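About Lunddale Fabric & Home

Lunddale Fabric & Home sells curtain fabric, bed linens, table linens and sewing supplies from a single store on Erent Street in Dulembridge. We also hem, line and alter most of what we sell in the workroom upstairs.

The building dates from 1808 and was a grain store first. It still has the original hoist beam over the back door, and the floors slope a little toward the street. Rolls of fabric are on the ground floor, with ready-made goods on the mezzanine. There is no elevator, but staff will bring anything down for you to look at.

We keep 900 fabrics on the roll and can order from sample books if you need something else. Cottons and linens make up the larger part of the stock. Upholstery weights are limited to 60 or so plain colors, and we don't carry leather or vinyl. The Gentile range of printed cottons is our own and is restocked every April.

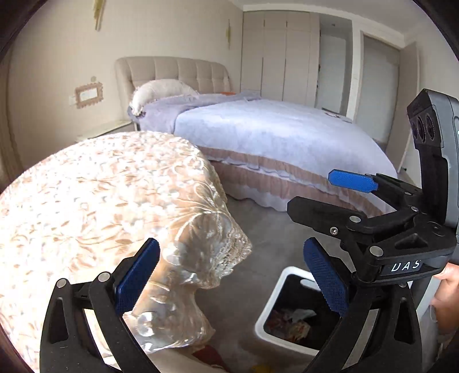

Cut lengths start at half a yard. We can't take back cut fabric unless there is a fault in it, so please ask for a swatch first if you aren't sure of a color. Swatches are free in the store, and we will mail up to six at a time.

The workroom takes orders for curtains, Roman shades, cushion covers and tablecloths. Bring your measurements in inches, width first, and tell us whether the pole or track is already up. Curtains usually take three weeks. Simple hems are often ready in a few days, except before the holidays, when we close the order book early.

Beginner sewing classes run on Thursday evenings at 6:30 in the workroom. Machines are provided. Classes are small and fill up, so call ahead for a place.

There is street parking on Erent Street and a public lot behind the library. The back door has a ramp.

Related pages
Measuring for curtains
Fabric care and washing
Sewing class times
Workroom price list

Shares: 14 | Comments: 2

Lunddale Fabric & Home, 1013 Erent Street, Dulembridge | Contact us | Back to top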